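At Seixas, in Wokdale, teaching a robot still means a person doing the chore first, grippers in hand, 400 times over.

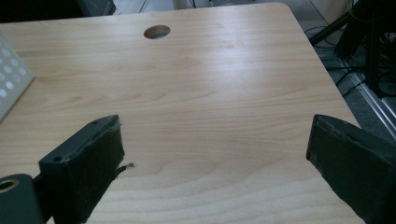

Gripper's-eye view of a demonstration table, Wokdale.

The firm calls its method Vadik and says three days will do. I have my doubts.

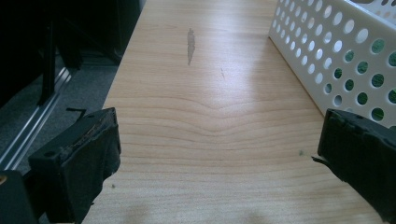
Hand-held gripper view; rival Jerari steers by remote, slower but harder to fudge.

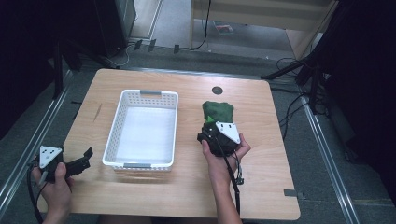 Good data depends on boring choices. Moving one dark green cloth near a white basket tells me little about my own laundry at home.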